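Portraits by the parish: the Tromico archive goes on the road

The Stinivine Gallery in Drulton has 727 photographic portraits on its walls this spring, hung in date order with no other grouping. All were printed from glass and film negatives made by the Tromico studio, a high street business that photographed the people of the town and the farms beyond it for most of the last century. The studio closed, the negatives went into a store above a seed merchant, and the county record office took them in when the building was sold.

The full archive is much larger than the show. The record office has catalogued 1,032 boxes, and nearly all of them are in fair condition. Damage is mostly confined to the lowest shelves, where damp lifted the emulsion at the corners of the plates. The gallery has printed several of these without retouching. The loss shows as a grey bloom along one side, and the wall label gives the plate number and the kind of damage.

Prints are contact size wherever the negative was large enough to allow it. This keeps the tonal range of the originals but asks the visitor to stand close. The gallery has lowered the hanging line to suit and fitted a narrow rail at elbow height in rooms 2 and 3. Lighting is held at a low level throughout, and the eye needs a minute or so to adjust after the entrance hall, which is glazed on two sides.

The sitters are named where the studio daybooks name them. The daybooks record the surname, the size of print ordered and the sum paid, with an occasional note on delivery. They do not record occupation or address. A visitor looking for a family member will therefore do best to begin with the printed index at the desk, which is arranged by surname and gives the wall position of each print. Married women were often entered under a husband's name, and the index makes no attempt to correct this.

The studio's backdrops are the most useful guide to date where the daybooks are missing. Four painted cloths were in use at different periods – a balustrade, a library, a plain cloud and a lake with reeds – and the wear along the lower hem of the balustrade cloth has allowed the record office to place loose plates in a fairly firm sequence. One case in room 3 sets out the method, with enlargements of the hem side by side.

A smaller version of the exhibition will travel. The Campbell Library takes it first, in a hang reduced to fit two reading rooms, and the contact prints will be shown in flat cases there. The index will travel with it in full, including the entries for portraits that stay in Drulton. 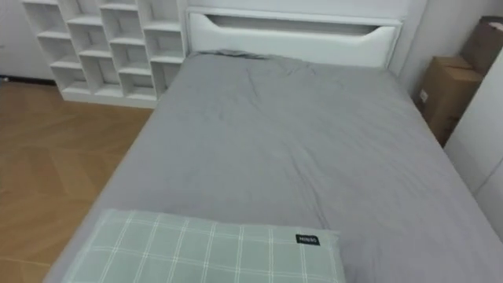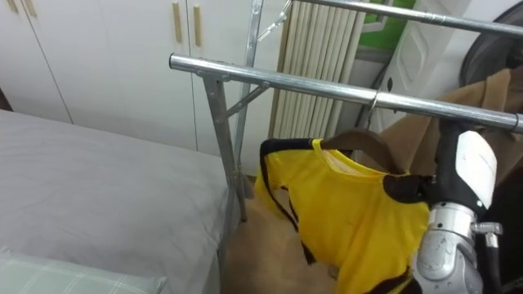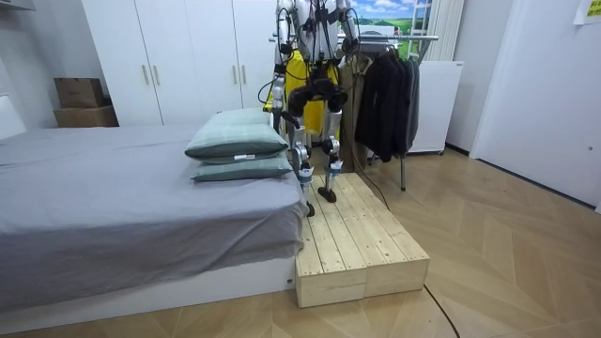 Drulton, 16 Apr 2025

Admission to the Stinivine Gallery is free. The gallery is closed on Mondays. Copies of any print in the show can be ordered at the desk on quotation of the plate number.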